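Open day at the Vasis workshop - anyone else go?

Posted in: Shows, Visits and Meetups

drillpress_dad
Went to the open day at Vasis in April, got there at 9:30, left way later than I told my wife. Quick notes before I forget it all.

Parking is bad. Use the lot behind the Unard building, it's free and a two minute walk. Sign in at the desk, get a sticker, coffee was decent. They take people through in groups of 14 and you wait your turn in the hallway with a looping video you will have memorized by the end.

First stop was the palletizer hall - loud, big, fine. Second was the Fuchs cell, welding, behind a curtain so mostly you hear it. Third was the two-arm kitchen booth and thats where I stayed.

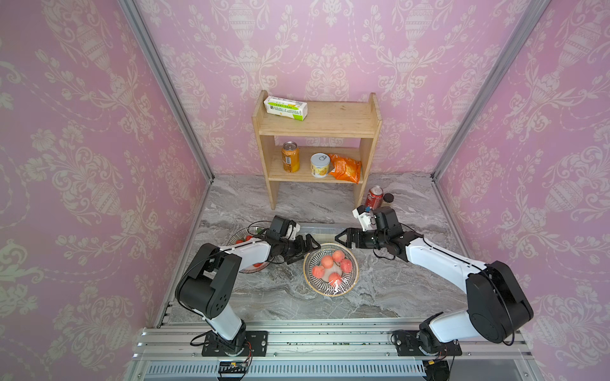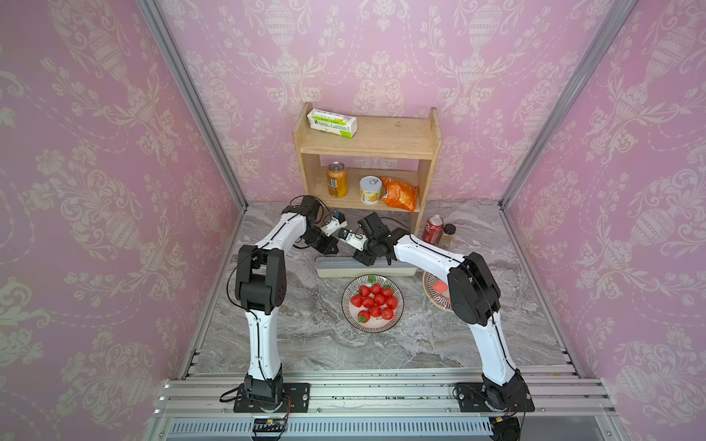
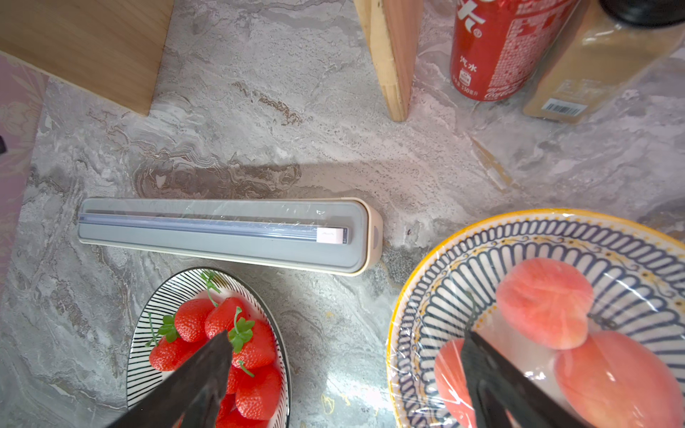 What I wanted to know was how two arms share a space that small without knocking into each other. I work with single arms all day and I've never had to care. The guy running it said each arm gets its own zone and the middle is shared, and the software decides who slows down. You want them close for a job like stretching film over a bowl of peaches, but then the wrists are right on top of each other and there's a shelf behind them too. I asked what happens when both want the middle. He said "they argue." Good answer, still don't know what it means.

Anyway. Worth the drive. Anybody else there?

pinion61
I was in the afternoon group. Liked the booth less than you did. It's slow. My kid can cover a bowl in the time it takes one of those things to line up.

Palletizer was the real machine in that building. That one earns money.

drillpress_dad
Sure but a palletizer is solved. Boxes are square. Cling film is horrible stuff, I can't get it off the roll without it sticking to itself, and I have a thumb.

mossy_gearbox
Agree with dad here. Soft fruit + film is a nasty combo. Film shifts and reflects light, so whatever the camera thinks it's looking at keeps changing. Anyone who's tried to do vision on shiny packaging knows the pain.

Did they say what the grippers are rated for? Couldn't hear a thing from the back of our group.

drillpress_dad
Didn't ask, sorry. Two fingers, parallel, nothing exotic. I was too busy looking at how the arms are bolted down. Both on the same rail along the front, so in theory you can loosen and slide them. No idea if they ever do.

pinion61
Same rail means one arm shakes, the other one feels it. I'd have put them on seperate mounts.

mossy_gearbox
At that size? Arms that light aren't shaking anything. You'd see it on a big Tukard maybe.

pinion61
We had a Tukard pair on a shared beam at my last place and spent 40 hours chasing a wobble. So yes, I have opinions on beams.

mossy_gearbox
A Tukard is a different animal and you know it.

rustbelt_ro
Jumping in, didn't make it this year. Is it ok for kids? Mine is 8 and into anything that moves. Last year I heard they turned people away at the door.

drillpress_dad
Fine for kids. Ear protection at the palletizer, they hand it out, but bring your own if yours has a small head. On the turning away - the woman at the desk told me they cap it at 96 for the day. Sign up early. Mornings were calmer.

And the booth is good for kids, better than the welding for sure. Pink flowery wallpaper, strawberries on a plate, cola can. Looks like somebody's grandma's kitchen with arms in it. Two kids in my group would not leave the glass.

pinion61
The wallpaper gave me a headache. But ok, I'll give you that kids liked it, mine did too.

Still say it's a long way from a real kitchen. Real kitchen has a wet floor and a guy yelling.

mossy_gearbox
Busy walls are good for that kind of work imo. If it only runs in front of plain white you haven't learned much. I'd rather see it cope with clutter.

rustbelt_ro
Thanks, will try for next year. Is there food or should we eat first?

drillpress_dad
Eat first. There was a table of cookies by the sign-in and it was gone by 11. Taco place across from the Unard lot is good, cash only.

pinion61
Seconding the tacos. One thing we agree on.

mossy_gearbox
If anyone gets an answer on the grippers please post it, I mailed them and nothing back yet.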